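# Setting Up a Water Scooping Tray for Early Learners

The Pinddale Children's Program recommends scooping trays for children aged three and older. The activity gives practice in grip, wrist control and hand-eye coordination, and it can be set up on any table of suitable height. Please read all of the steps before filling the tray.

## Materials

- One rectangular plastic tray with raised sides
- One small fishing net of the kind sold for home aquariums
- Four to six small plastic sea creatures
- A pitcher of lukewarm water
- One empty bowl for the catch
- Two hand towels and a non-slip mat

Staff at the Brorelbridge and Whitfield centers may request trays and nets from the Parnier supply room. Orders received by the first of March are filled before the spring session.

## Preparing the Tray

1. Wipe the table and lay the non-slip mat where the tray will stand. Place the mat to one side of any seam between tabletops, so that the tray sits level.
2. Set the tray on the mat before adding water. A filled tray should not be carried.
3. Pour in 600 milliliters of water. Larger trays may need more, but the water should remain shallow.
4. Add the toys. Leave one or two apart from the others, so that the child has an easy first catch.
5. Place the empty bowl on the side of the child's stronger hand.

## Guiding the Activity

Show the movement once, slowly and without talking. Hold the net by its handle, lower the rim into the water at a slant, slide it under a toy and lift. Allow the net to drip over the tray before moving it to the bowl.

A bright tray makes the toys easy to find. Green turtles or frogs stand out well against a blue bottom, and a net with pale mesh lets the child see what has been caught.

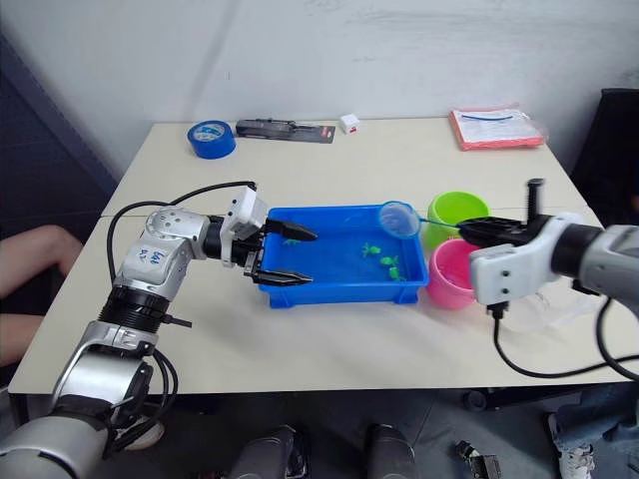
**How long should one session last?**

Ten minutes is enough for most three-year-olds. Older children may continue for as long as they remain interested, provided that an adult stays within reach of the tray at all times.

When toys drift into a corner, encourage the child to approach from the open side and draw the net toward the wall of the tray. Children who find the net difficult may begin with a large slotted spoon – the movement is much the same.

## Cleaning Up

Empty the tray into a sink as soon as the session ends. Rinse the net under running water, press the mesh gently in a towel and hang it by the handle. Toys with small holes should be squeezed out and left on a rack overnight. Discard any toy that has cracked or that shows dark spots inside.

Return the dry tray, net and toys to the shelf together, with the net on top.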